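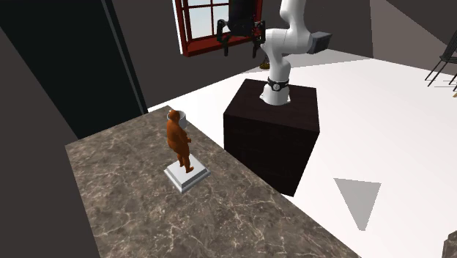
*Orange-brown figurine on a white stepped pedestal. Computer rendering.*

# Bevport Licensed Apparel Reviews

Data card, revised Sun 27 January

## Summary

The Bevport Licensed Apparel Reviews collection contains 2829 written customer reviews of licensed clothing sold through the Bevport online store. The garments carry characters, emblems and artwork from films, comics and television series. The collection covers T-shirts, hooded sweatshirts, pajamas, knit hats and a small number of costume pieces. All reviews are in English.

The collection was prepared by the Zusdale Retail Language Group for the study of how buyers describe fit, fabric and print quality. It is intended for research and teaching.

## Contents

| File | Description |
|---|---|
| `reviews.csv` | One row per review, 2829 rows |
| `fit_labels.csv` | Fit annotations for 1191 reviews |
| `products.csv` | Product table, 44 rows |
| `guidelines.md` | Instructions given to annotators |

The three tables are encoded in UTF-8 and use a comma as the separator. Line breaks inside a review have been replaced with a single space.

## Fields

**reviews.csv**

- `review_id`: unique identifier, assigned by Zusdale
- `product_id`: key to the product table
- `stars`: whole number from one to five
- `title`: may be empty
- `body`: text of the review, limited by the store to 2000 characters
- `size_bought`: as recorded on the order; empty for one-size items

**fit_labels.csv**

- `review_id`
- `fit`: one of `small`, `true`, `large`, `mixed`
- `span`: the words in the review that support the label

**products.csv**

- `product_id`
- `garment`: garment type
- `fabric`: as stated by the supplier
- `print_method`: screen, transfer, embroidered or unknown

Character and series names are not listed in the product table. They remain in the review text wherever the customer used them.

## Annotation

Two annotators read each of the 1191 reviews independently. Where their labels differed, a third annotator made the final choice. Only the final label is distributed.

The label `mixed` applies when a review reports different results for different parts of the garment, such as sleeves that run short on a shirt that is otherwise true to size. It also applies when the customer bought the same item for more than one person and the outcomes differed. Remarks about shrinkage were labeled according to the fit before washing, if the customer stated it. Reviews that mention only shrinkage were left out of the labeled set.

Statements such as "form fitting" caused the most disagreement. The guidelines treat them as `true` unless the customer says that a larger size would have been better.

## Personal information

Customer names, order numbers and delivery locations were removed before the files left the store. First names of children and other relatives that appeared in the text were replaced with `[NAME]`. Users who find a name that was missed are asked to report its `review_id` through the Seltbridge repository page.

## Known limitations

- High ratings are far more common than low ones. Average scores should not be read as a measure of product quality.
- Costume pieces are reviewed mostly in the fall, and many of these reviews were written before the item had been worn.
- The `fabric` field was copied from supplier sheets and was not checked against the garments.
- Several hooded sweatshirts changed supplier while keeping the same `product_id`. Reviews written before and after the change cannot be told apart.
- Sarcasm is present and is not marked.

## Use and access

The files are available from Seltbridge on request for noncommercial work. Redistribution of the full review text is not permitted — short quotations in papers and course materials are allowed. The labels may be shared freely, provided that the `span` column is removed.

The companion tokenizer script, Gebru, is kept in a separate repository under its own license. It is not needed to read the tables.

## Maintenance

Corrections are collected throughout the year and applied in March. Review identifiers are never reused. A review withdrawn at the customer's request is deleted from all files, and its identifier is added to `withdrawn.txt` in the next release.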